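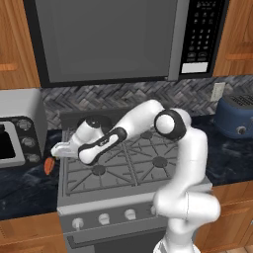 Thanks so much for your interest in putting an arm to work in a kitchen! Akosua Asante and I answer most of the planning emails here at Jaline, and the same questions come up often enough that we've gathered them on one page. Have a read through before you ask for a quote – it will probably save you a phone call, though we're always glad to get one.

## Budgeting

**Is the price of the arm the price of the project?**

I wish it were! The arm is the biggest single line on most quotes, but you'll also be paying for the gripper, the mount, the software seat, delivery, and the time it takes somebody to get it all running in your room. Ask every supplier for those as separate lines. When they arrive rolled into one figure it is very hard to compare two quotes fairly, and harder still to work out what you could put off until next year.

**What does the simulated kitchen cost?**

The Vundanau kitchen package is $330 a month per seat. It comes with the range, the over-the-range microwave, the toaster oven and the cabinets already in place, and you can swap the arm for whichever model you're thinking of buying. Small objects can be set out on the counters for pick-up tests. Two people can share a seat as long as they aren't both logged in.

**Should we start in simulation or just buy the arm?**

Most of our customers do a couple of months in simulation first, and I'd gently nudge you the same way. A kitchen is a tight place to work. There's a microwave hanging over the stove, things standing on the counter on either side, and an arm mounted to one side of the range has to reach all the way across the burners to get to the far counter. You want to find out that your favorite arm is a little too short (or its elbow a little too wide) before you've signed for it.

What simulation won't tell you is how your own floor behaves, or how a greasy handle feels to a gripper, so please keep some money back for testing on the real thing.

**Can we lease?**

Yes, through Kaltska, for 12 months or longer. The gripper has to be on the same lease as the arm, which catches people out if they were planning to bring their own.

## Planning the space

**Where should the base go?**

Start from the objects you want picked up and work backward. List the farthest one on each side, then try the base in several positions and see which of them reaches everything without the forearm passing too low over the grates. A person still needs to get at the stove knobs and open the oven door, too, and a base parked in front of the range can make that awkward. Send us a sketch with measurements if you're stuck – pencil is fine.

**How much width do we need?**

For the standard mount, allow a clear floor space 41 inches wide, and 54 inches if you'd like to walk behind it with the cabinet doors open. The shipping crate is 71 inches long, so do measure your hallway and any elevator.

**Is a two-fingered gripper enough?**

For picking up small objects from a counter, usually, yes. For knobs and oven door handles it depends on the shape, and we'd suggest trying yours in the package before paying extra for the Obeidat hand. It's a lovely piece of equipment and plenty of people buy it before they need it.

## Ordering

**How long is a quote good for?**

Until the end of the following month. A quote sent in July holds through August.

**Can we move our simulation work onto the real arm?**

Your layouts and task files carry over. Plan on some retuning once the arm is installed, and put a line in the budget for it.

**Who do I write to?**

Akosua looks after leases and delivery dates, and I take everything to do with layouts and seats. If you aren't sure which of us you need, pick either one and we'll pass it across the desk.

– Rosalie Reisinger, customer planning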